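Why do two carbon calculators give different totals?

Yoon-hee Ryu
9 September 2024

I'm putting together a household carbon estimate for a class. I entered the same numbers into two online calculators. Plenona gave me 631 kg CO2e for May and Ivel gave me 559 kg. Both asked for electricity, gas, car miles and food. Which one do I use? The assignment only says to "cite a recognized method."

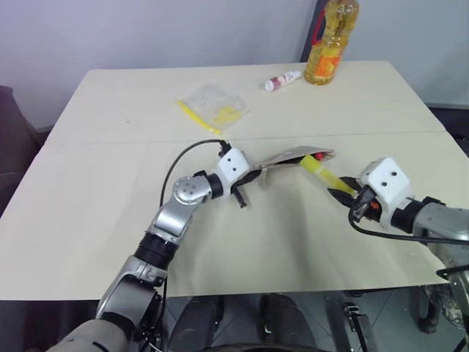
Food is the part I trust least. Plenona wants every item by weight and Ivel only asks what kind of diet you eat. I tried doing it by item and got stuck early. A big bottle of cooking oil like the one on the table, with the orange label and the red handle, has to go in as one purchase, but we don't use it up in a month. Do I count the whole bottle in May or spread it out?

Gil-soo Shin

Neither total is wrong. Check two things first.

Look at the electricity factor. One site may use a national average and the other a regional one. Most calculators list this on a methods page, with the year of the data.

Then check which warming values they use for methane and nitrous oxide. These were updated between IPCC reports, so an older calculator can give a different CO2e for the same food.

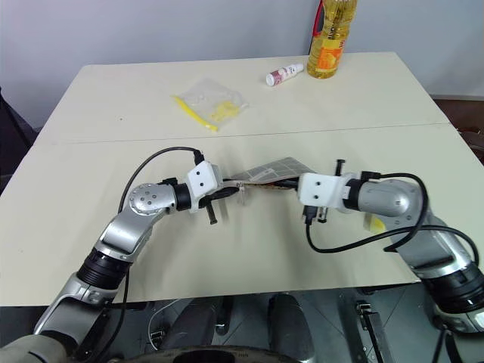
For the oil, divide the bottle by the number of months it lasts you. If you don't know, write the date on it when you open it and use a guess for now. Say in your report that it's a guess. I would pick one calculator, name it and its factor year, and put the other total in a footnote.

Molon

just use the higher one. my class had to do 3 months of this and the teacher only looked at whether we listed sources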